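Surfaces and Finishes: Tiled Rooms and Bays
Terstead Gallery of Interiors

The following page forms part of the Terstead record of small working interiors, begun in September and extended as further rooms are completed. Entries concern walls, floors and the joints between them. Fixtures are mentioned only where they affect the finish. Visitors wishing to consult the full series may request folder 527 at the Skirnham reading room.

Entry 14. Enclosed bay, pale grey scheme
Rectangular tiles in offset rows, with thin darker grout lines, on the back and both side walls. Aluminium posts at the rear corners; light grey floor with a swirling, marble-like pattern in white, beige and soft grey.

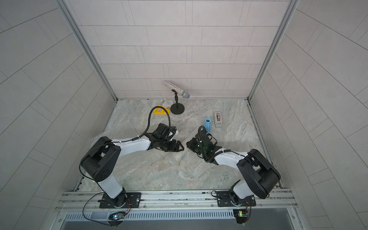

Joana Meireles writes that a darker grout is kinder to a pale wall than a matching one, and that she would always choose the offset pattern for a small space – straight joints, in her experience, show every error in the setting out. She asks whether the Gallery intends to cover larger tile formats.

Larger formats will be treated in the next group, beginning with entry 31, together with a note on floor borders and seams. Remarks on individual entries are welcome and may be left in writing at the Skirnham desk – please quote the entry number.

Page last revised July 6, 2018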